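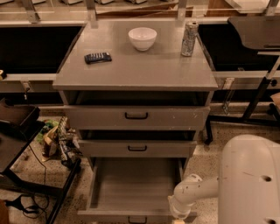 Abb. 7: Kopfkamera, Blick auf den Schubladenschrank. Unterste Lade offen, Greifer an der vorderen rechten Ecke.

4.3 Zustandserkennung der Schubladen einrichten

Das Modul Cukis liefert für jede Lade einen Öffnungsgrad und einen Vertrauenswert. Der Vertrauenswert klingt genauer, als er ist. Verlassen Sie sich beim Einrichten auf das Kamerabild und erst danach auf die Anzeige.

1. Fahren Sie den Arm in Beobachtungsstellung und halten Sie ihn dort an. Er darf seitlich im Bild stehen, aber keinen Griff verdecken.

2. Öffnen Sie in Cendow die Ansicht »Gelenkte Objekte« und laden Sie das Schrankmodell. Prüfen Sie, ob jedem Griff genau eine Lade zugeordnet ist. Der offene Hohlraum unter der Deckplatte ist keine Lade — die automatische Zuordnung schlägt ihn trotzdem gern als solche vor. Löschen Sie den Eintrag von Hand.

3. Nehmen Sie 60 Einzelbilder bei stehendem Arm auf. Schwankt der Öffnungsgrad einer Lade um mehr als 2 mm, wiederholen Sie die Kopfkamera-Kalibrierung (Abschnitt 3.5).

4. Vergleichen Sie den Zustand jeder Lade mit dem Bild. In Abb. 7 ist die oberste Lade geschlossen, die mittlere ein Stück vorgezogen und die unterste ganz offen. Die mittlere ist der Problemfall: Mattes Grau auf mattem Grau, dazu ein dunkler Spalt, den Cukis je nach Licht als Schatten verwirft.

5. Tragen Sie die Gegenstände auf der Deckplatte (Schale, Dose, Fernbedienung) als Hindernisse ein und starten Sie den Planer im Trockenlauf.

Hinweis: In unserer Testreihe mit 249 Durchläufen meldete das Modul halb offene Laden nahezu 60-mal als geschlossen. Die von Sirnlow empfohlene Schwelle haben wir deshalb nicht übernommen. Ob der Wert in Version 2 besser ist, haben Gunvor Dalen und Leif Hovland bisher nicht bestätigen können.

Vorsicht: Eine offene Lade muss im Kollisionsmodell offen sein, bevor der Arm sich bewegt. Der Planer übernimmt Änderungen erst nach »Szene neu einlesen«. Eine grüne Statusanzeige besagt nur, dass eine Bahn gefunden wurde — für welches Modell, steht allein im Protokoll.

Weicht das Ergebnis weiter vom Bild ab, setzen Sie den Öffnungsgrad manuell und sperren Sie das Feld. Die Sperre gilt bis zum nächsten Neustart.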